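Front of House and Projection Assistant, Lirnard Cinema, Lancombe

Part-time, 17 hours a week, permanent after a trial period

The Lirnard is a two-screen cinema in the middle of Lancombe. We show new releases on the main screen and older films, documentaries and Irish and Scottish titles on the small one. Several of the films we had booked for spring have been moved back by their distributors, so the programme from March will change at short notice and we need someone who can cope with that.

You will sell and check tickets, serve at the kiosk, clean the screens between showings and learn to load and schedule films on our digital projectors. You will also update the listings on our website when a release date changes — this happens most weeks at the moment.

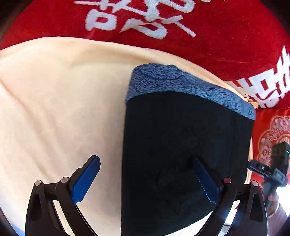
Blue pad pressed into the front of a soft, dark item.

Shifts are mostly evenings and weekends, and you must be free on Fridays. No projection experience is needed. You should be happy talking to the public and able to lift film stock and kiosk deliveries of up to 12 kg. Staff get free tickets here and at our sister cinema, the Nic Aodha in Erkdale, which has 491 seats.

To apply, send a CV and a letter of no more than 700 words to the box office, or hand them in at the desk after 5 pm. Please say which film you would book for the small screen and why.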